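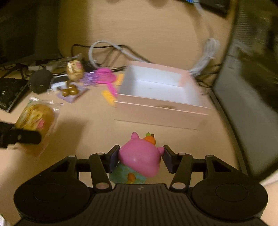
Got it. One pink-headed toy, held by the ears end.

Reading time: 4 minutes

How do you teach a robot to tidy up?

You already know how to put a toy in a box. You pick it up, you move your hand over the box, you let go. If you're told to do it before dinner, there's also some sighing.

A robot doesn't know any of this, not even the sighing. So somebody has to show it. And then show it again. And again, until that person would quite like to lie down on the floor.

Efa Humphreys does this for a living. She works on a project called Wusuveo, in the town of Jornville, and her job is to put small things into a box using a gripper she holds in her hands. The gripper has two fingers that open and close, and a camera that records everything from the gripper's point of view. Each time she picks something up and puts it away, that's one example. On a good day she makes 100 examples. On a bad day the purple stringy thing gets caught on everything and she makes 50.

Why so many? Think about how you learned to catch a ball. You missed a lot. Each throw was a bit different, and your brain quietly took notes. A learning system is a computer program that takes notes too, but it's slower than you are and needs many more throws. Wusuveo wants 2000 examples before the robot has its first try.

They can't all be the same, either. If Efa put the same toy in the same spot every time, the robot would learn to grab that spot, toy or no toy. Move the toy over by the width of your hand and the robot would proudly pick up a fistful of air. So between turns she shuffles things about, and sometimes she turns the box.

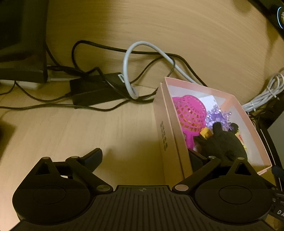
Soft toys are the easy ones, Efa says, because you can squash them a little and they don't mind. Hard, shiny things slide. Anything with a handle leads to a decision: do you grab the handle or the other end? Efa tries to do both on different turns, so the robot sees there's more than one way.

What about mistakes? When Efa drops something, she says "oops" and marks that example with a tag. Her workmate Dirk Sperling goes through the recordings in the afternoon and decides what to keep. If she dropped the toy and then picked it up again nicely, he keeps it. Robots drop things as well and need to know what to do next. If she dropped the toy and it rolled under the desk, he usually doesn't.

Try it yourself

You'll need a box, a pair of kitchen tongs and 2 toys you don't mind dropping. Put the toys away using only the tongs. Now tip them out, move them around and do it again. Keep going until you've done ten turns, then ask yourself which toy was harder to hold and whether you changed your grip.

Ten down. Only 1990 to go.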